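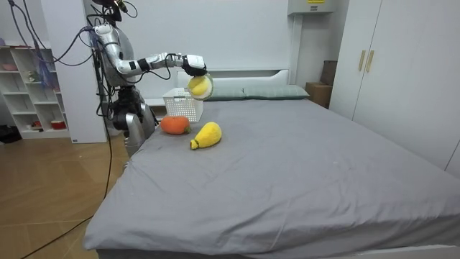
The big bed, with a plush citrus half near the pillows.

The Lemon Money

Ashok Bisht had owed Bhupendra Mittal 2000 dollars for seven years when he decided to pay it back. He had the cash in an envelope from the bank in Endby. It was a thin envelope. He had expected it to be thicker.

The loan was for lemon trees. Ashok had read that a man could grow lemons in Drirkwood if he put them against a south wall and covered them from November until the last frost. He bought 132 young trees and a roll of white cloth. Bhupendra wrote the check at his kitchen table and didn't ask about the climate.

The first winter took most of the trees. The second took the others, except one that Ashok's wife had moved into the hall in a paint bucket. It was still there. It gave a few lemons a year, small and full of seeds, and she used them for tea.

He and Bhupendra hadn't stopped speaking. They said good morning at the hardware store and once stood next to each other at a funeral. But they used to play cards, and after the second winter they didn't, and neither of them had brought it up.

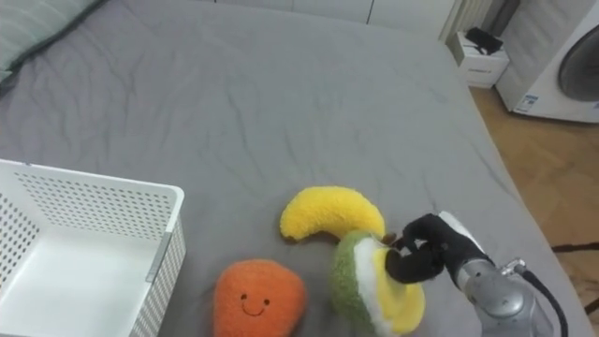

Ashok slept badly the night before. He got up at four and sat on the edge of the bed going over what he would say. He had a sentence about being sorry for the delay, and another about interest. He took out the one about interest, put it back, and then lay down again without settling it. His wife told him to turn off the lamp.

In the morning he shaved twice. His granddaughter was staying with them and wanted to know why he was wearing the good jacket. He said he had to see a man. She asked if the man was sick. He said no, and she went back to lining up her toys.

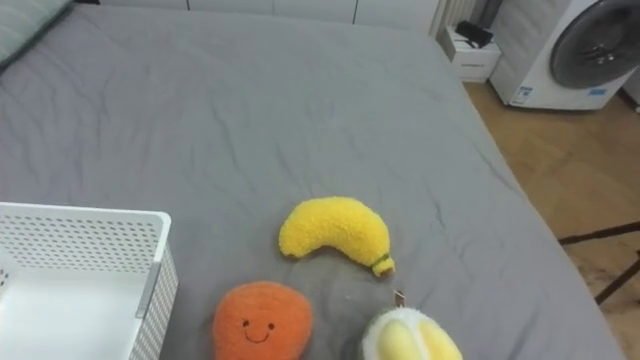 The Tanoli Road

Bhupendra lived out past the grain elevator, on the Tanoli road. Ashok drove there with the envelope on the passenger seat and two lemons in his coat pocket. He hadn't planned on the lemons. He had picked them on his way through the hall.

The house had been painted since he last saw it. Bhupendra was on the porch with a radio in pieces in front of him, an old Zultar with a cracked dial. He moved the parts to one side so Ashok could sit.

"Does it work?" Ashok asked.

"It did before I opened it."

They looked at the radio for a while. A truck went by and both of them raised a hand to it. Then Ashok put the envelope on the table and said the sentence about the delay. He left out the interest after all — it sounded like something a bank would say.

Bhupendra didn't pick up the envelope. He wiped his screwdriver on his pants and went inside. Ashok heard a drawer open, then another one. He thought about the white cloth, which was still in the shed, and how it had looked at night with the wind under it.

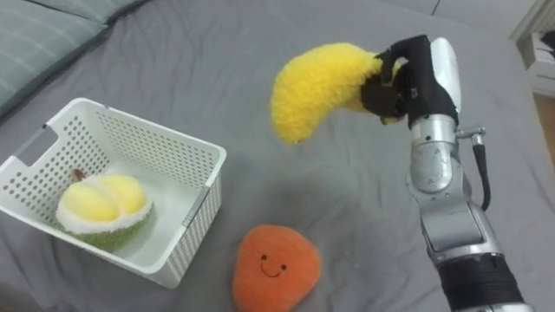
Bhupendra said through the screen door that he couldn't find the cards, and that his wife must have put them somewhere when they painted. He said there might be a deck in the car. Was Ashok in a hurry?

Ashok said he wasn't. He took the lemons out of his pocket and set them on the envelope so it wouldn't blow off the table, and waited while Bhupendra went around the side of the house to look.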